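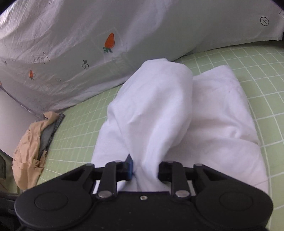
# Monness Cloth Folding Set

By Vittoria Tedesco
Updated in July

We use cookies to remember your settings. Accept | Manage

## What this is

Pictures and notes on folding and bunching small white cloths on a flat work surface. The set goes with the Monness folding notes and covers one kind of task: a single cloth, picked up, pinched or folded, and laid down again.

## Contents

- 50 sessions, one folder each
- 17 sessions start from a flat cloth, the rest from a heap
- a plain text note per session, written by Renzo Grasso

## Setup

The cloth lies on a green cutting mat with a printed grid of thin white lines. A white fabric sheet hangs behind the mat. The grid lines look curved toward the edges of the pictures, so don't measure from them there.

White cloth against a white sheet is hard to outline. Use the shading in the creases, and check by eye where the cloth comes close to the backdrop.

## Labels

- `flat`: one layer, corners visible
- `heap`: two or more layers, edges wrinkled
- `neck`: cloth pinched narrow, with a raised fold above it

A cloth can be `heap` and `neck` together. Small specks on the fabric are not labeled.

## Known problems

Some 22 notes use the older word "bunch" for `heap`. Version 2 will fix this.

3 comments | 8 shares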